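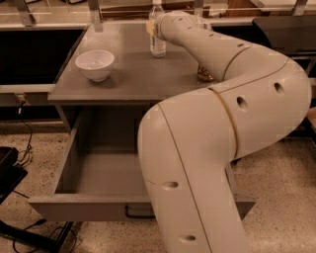

Squeaky drawers in an old office cabinet, what do you use?

Posted by Mwanahawa Athumani
Friday, August 14, 2020

Hi all! I just rescued a metal filing cabinet from an office clear-out on Dandevgate and I'm so happy with it (four drawers, a key that works, and it only cost me a cup of coffee for the guy who helped me lift it). The trouble is the second drawer. It shrieks on the way out and then sticks a hand's width before it closes. The other three glide like a dream. I've wiped the runners with a dry cloth and that did nothing. Is this a grease problem or a bent rail? I'd love to fix it myself, I'm learning as I go!

Mekdes Habte
Oh, lucky you, I love these old cabinets! Take the drawer all the way out before you do anything else. On most of them you pull it to the stop, lift the front and it comes free, but empty it first or you'll drop it on your foot like I did. Now look along each rail from the end with a flashlight. A bend shows up right away as a bright rubbed patch where the paint has gone. If the rails are straight, it's old grease that has turned to glue. Scrub it off with dish soap and an old toothbrush, dry everything really well and put on a thin smear of white lithium grease. Thin! Then run the drawer in and out a dozen times. Mine had sat in a damp garage since December and it was silent by dinner.
Check the little rollers too. If one has a flat spot it will stick at the same place every time, which sounds a lot like yours. A hardware store can usually match them if you bring the old one along.

Workneh
candle wax. rub it on the rails, done in 2 minutes

Ronia
Wax is fine on wood but on metal runners mine went gummy by the next summer, so I'm with Mekdes on this one. Also try swapping the sticky drawer with the one below it. If the squeal moves with the drawer, the trouble is on the drawer side, and if it stays put, look at the rails inside the cabinet. Have fun with it, they're great once they roll!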